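Home Stories Guides Forum About
Search stories...

The Bell at Menutwood

Every few months somebody claimed to have opened the door under the bell tower, and every few months I took it off the wiki. I had been doing this for 14 years. I kept a folder of the claims, and most of them had been copied from each other, down to the spelling mistakes. 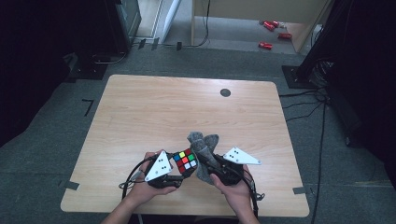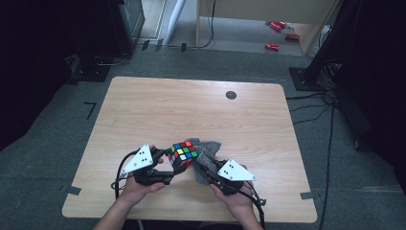

Rubik's cube, light wood table.

The new one came in September, at two in the morning, from an account with no picture and no other posts. It said the door in Menutwood opened if you rang the bell 1024 times without leaving the tower, and then went down the stairs backward.

I had heard worse. I had also heard the same thing with a different number, and before that with no number at all, just "a lot." Players like a big round figure, and this one was the kind of round that makes people think of programmers. I figured whoever made it up had been pleased with himself for a whole evening.

I typed my usual answer. Please provide footage. Please state your version of the game. Then I marked the edit as unconfirmed and went to bed.

The reply was there when I got up. "No footage. You go in without your lantern. The woman is inside."

This annoyed me, and I will say why. Nastero has one woman in it who matters, the ferry keeper, and she dies in the second chapter no matter what you do. You can carry her to the healer and she dies. You can skip the ferry and swim, and there she is on the far bank, dead. People have been trying to save her since the game came out. They send me drawings. They send me theories about a line she says on the dock, "I'll wait where it rings," which they take as a promise and which I have always taken as a leftover from a quest somebody ran out of time to finish.

Cullix, who made the game, ran out of time to finish a lot of things. There is a shop in it with no shopkeeper. There is a horse you can feed and never ride. The studio closed and left no notes that I ever saw, and in place of notes we got believers.

So I wrote back and asked what she said, the woman, when you found her. I thought that was a pretty good trap. Liars love to write dialogue. They give you a full page of it, with the sun coming up.

"She asks if you took the horse," it said.

I read that over my cereal, then read it again. The horse isn't in Menutwood. The horse is in Paju, the fishing village, clear on the other side of the map, and most players never go back there after the flood. Nothing in any theory had ever hooked those two things together. It would be an odd thing to invent. On the other hand people invent odd things all the time, and the odd ones last longer.

I didn't believe it. I want that understood. I got the old console out of the closet because I meant to be able to say, in the edit history, that I had tested the claim and found it false.

Ringing the bell takes one button. The swing is slow, though, and if you press during the swing it doesn't count, or I assumed it didn't, because I had no idea how anything down there was supposed to count. I made marks on the back of an electric bill. By noon I had lost my place once and started over. By three my thumb hurt and I had begun to hold a grudge against the account with no picture.

It's a dull view from that tower. You get the tops of the trees, which are the same tree, and a piece of river. I had always told people that the river up there was painted on. But I had never stood at the top that long, and at some point in the second bill's worth of marks I saw the ferry go by on it, left to right, with nobody holding the pole.

All right, I thought. So it's a loop. An artist put a boat in the background. It comes around every so often and I never waited long enough to see it. I wrote "ferry visible from tower, cosmetic" in the margin.

I timed it after that, out of habit. It came by again after 36 swings, and again after 36. Then it came by after 16, and it was lower in the water.

I rang the last one when it was dark out. Nothing happened, no sound and no message. I put away my lantern, feeling like an idiot, and walked down the stairs backward, which in that game means pulling the stick toward you and bumping into the wall on every turn. It took forever. With no light I couldn't see the door at all. I couldn't tell you whether it was open. I can tell you that I kept walking past the point where I should have bumped into it.

The picture was black. The footsteps changed from stone to boards. I know every floor sound in Nastero, and I had the page open on my laptop where I had listed them, and boards are only used in one place, and it's the dock.

A box of text came up with no name over it.

"Did you take the horse?"

There were two answers to pick from, yes and no. I had fed that horse on my first day with the game and walked off and left it in Paju, the way everybody does, because you can't do anything else with it. I have written that sentence on the wiki myself. You can't do anything else with it.

I could have taken a photo of the screen. My phone was on the couch, close enough to reach. I sat there with my sore thumb and tried to remember if I had ever tried leading it by walking slowly, or at night, or without the lantern.

I picked no. The screen went back to the tower, at the top, with the bell still moving a little.

The edit is still marked unconfirmed. I looked at it this morning and left it that way. Then I drove the save back to the start of the first chapter and went to Paju to look at the horse.

16 comments
Share this story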